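Workshop Tips: Running the Saturday-Style Crew Without Becoming the Problem

Give a new hire the job, then go stand somewhere else. I lasted 5 minutes the first time.

Let them pick the order of work. Yours is better, of course. Keep it to yourself until November.

If a cut goes wrong, ask what they'd change. A spoiled board at Droltden cost me 200 dollars. My speech about it cost me the apprentice.

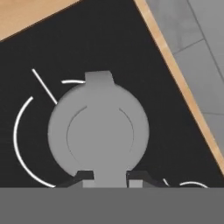
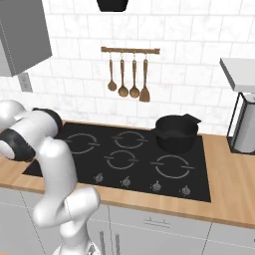 Praise the attempt out loud and fix the measurement quietly. Then hand over the keys to the good saw, and try to breathe normally while you do it.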